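Chapter 4
What Is a Second-Hand Computer Worth?

Price guides for used computers are easy to find and hard to trust. Most of them begin with what the machine cost new, take off a slice for each year of age, and arrive at a figure that looks exact. A student who has read Chapter 3 should already be uneasy. Where does the yearly slice come from? In most guides it comes from an older guide.

This chapter deals with value after first sale. It uses the desktop computer as its main case, partly for the reason that a desktop can be taken apart and its pieces sold to different buyers. A kettle has one price. A desktop has at least two: what somebody will pay for the whole thing, and what the parts would fetch one by one. Dealers like to say that the second figure is always higher. We shall see that it is higher on paper, which costs the dealer very little to say.

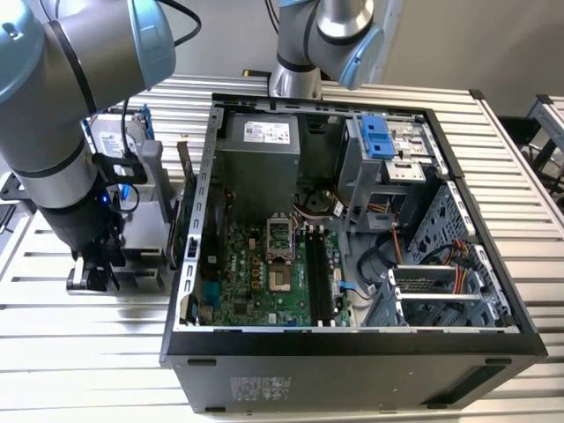
Figure 4.1 A desktop tower on its side with the side panel removed.

4.1 The trouble with asking prices

Take the study by Octavio Escobar that is quoted in so many trade leaflets. Escobar gathered 3,282 adverts for used desktops and reported that machines with extra memory were priced well above the plain ones. The leaflets took this to mean that adding memory raises the value of a computer. It may do. But an advert records a hope. It tells us what a seller would like to be paid, and an advert that has stood on a website for months, unanswered, counts in the study just as much as one that was answered within the hour. Escobar said so himself in a footnote. The footnote did not make it into the leaflets.

There is a second weakness. Sellers who add memory may also be the sellers who clean the case, write a careful advert and answer messages promptly. If their machines do sell for more, how much of the gain belongs to the memory and how much to the seller? The adverts cannot tell us, however many of them we collect.

4.2 Two dealers, one machine

Glória Mendes tried a smaller and more useful test. She took the same desktop to two dealers, Nisteo and Ernier, and asked each for a firm offer in cash. Nisteo priced it as a complete machine. Ernier priced it as parts, and its list came to 60 pounds more. So far this looks like a win for the people who break machines up.

Then Mendes asked Ernier to buy everything on its own list. It would not. It wanted the processor and the memory, and it would take the rest only if she paid for the carriage. What remained of the 60 pounds was 12, before anyone had been paid for turning a screw.
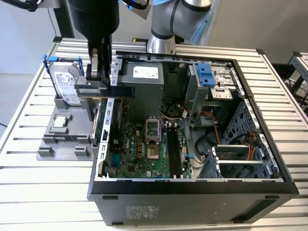 Figure 4.2 A memory module held over an open tower.

Labour is the item that parts lists leave out. Memory is among the easier things to remove and post, and so it turns up in nearly every cheerful story about selling parts. The case is bulky and the power supply is heavy. A fair account has to include the pieces that are still sitting on the shelf a year later, along with the rent on the shelf.

It would be wrong to swing too far the other way. Mendes tested one machine in one town, and two dealers are not a market. Her result shows that a parts list can mislead. It does not show that it always will, and readers should be as hard on her figures as she was on Ernier's.

4.3 Words to use with care

Asking price: the sum a seller names.
Sale price: the sum that changes hands.
Break-up value: the total of the sale prices of all the parts, less the cost of removing, storing and sending them. Many guides use this term for the total alone. In this book we do not.

Before you read on

Find a used desktop on sale near you and write down its asking price. Next, write down what you would need to know in order to work out its break-up value. Keep the list, as it will be needed for the Frade accounts in Section 4.5, where several of the entries you have just asked for are missing.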